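A Visit to the Oltorard Lab: Collecting Examples for Computer Disassembly 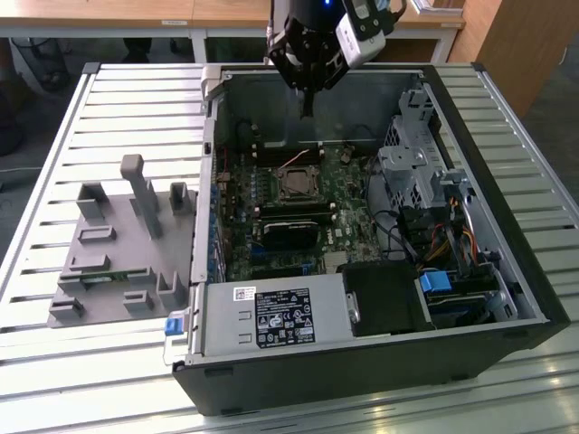

Getting there and getting in

The Oltorard lab is on the second floor of the Bergeron building, up a flight of stairs from the loading dock. I went in April with Carter Fehr, who works on the recycling side at Distetska and wanted to know how close this kind of work is to being useful to a sorting plant. We were asked to arrive by 10, sign the visitor sheet and leave our bags in the hallway. Safety glasses are handed out at the door.

Noémie Doucette met us and gave a short talk before we went in. The project is called Tullo. Its goal is a model that can work inside desktop computers: pulling memory, moving small boards in and out of slots, opening latches. The group does not write out each motion by hand. A person drives the arm through the task, the system records it, and the model is trained on the recordings.

The station

The work is done on a slatted aluminum table, which lets the team bolt things down wherever they need them. The day's computer was a Dell desktop tower on its side with the side panel off. The cables, drive cage and power supply were still in the case. The CPU socket had no processor or cooler in it.

Next to the tower sits a gray 3D-printed fixture with holders, pegs and one tall post. Doucette said the fixture has been through 9 versions. In the early ones the parts fit so tightly that the arm would lift the whole tray.

The gripper has two black fingers and a depth camera clamped to its side. A second, fixed camera covers the table. Both views are saved with the arm's joint positions and the opening of the fingers. Fehr asked whether one camera would do. The answer was that the fingers often block the view of the slot at the moment it matters most, so they keep both.

How a recording is made

Eleni Halilović was operating. She moves a smaller copy of the arm by hand and the large one follows. A foot pedal starts and stops the recording. Each attempt starts with the gripper above the case and ends with it back up there, clear of everything.

The attempts are short, most of them under a minute. Between them she resets the parts, and that takes longer than I expected. She also shifts the tower a little on the table every so often, and turns it slightly, so that the model does not learn one fixed position. The shifts are not measured. She said she used to follow a printed chart for this and stopped when she noticed she was always nudging the case the same way at the end of a row.

We watched her work on memory removal. On one try a finger caught the end of the slot and she backed off, came in again from a bit higher, and got it. I assumed that recording would be thrown out. It was kept and tagged as a recovery. Recordings where the operator gives up are also kept, in a separate folder, and are not used for training at present.

Operators switch after 32 attempts. Halilović said her hands are fine at that point but she starts to rush the approach, and it shows in the data.

Checking the recordings

In the next room Lăcrămioara Tudose reviews what comes off the station. She plays both camera views side by side at double speed and marks the moment of contact, the moment of release, and anything odd. The most common problem is a dropped camera stream. The second is an operator pausing in midair to think, which the model then copies. Pauses get trimmed if they come before contact. If they come after, the attempt is usually redone.

The group has over 1000 accepted recordings so far, all on desktop towers. Doucette would not give us a success rate for the trained model because the test setup was changed recently and the old numbers can't be compared with the new ones. We did not see it run on its own during the visit.

Questions from our side

Fehr's main concern was variety. Our plant sees machines from many makers, often dented, dusty or missing screws. Doucette agreed that the current set is narrow. More case models are planned next, and she asked if we could supply some. Nathalie Campbell at our office is looking into what we can release and how drives would be removed first.

He also asked about damaged parts. For now the group only records on computers that open normally. Bent latches are left for later.

Practical notes

Visits last two hours, including the talk. Photos are allowed at the station but not in the review room. Parking behind Bergeron is free for visitors, though the spaces by the dock need to stay clear until noon.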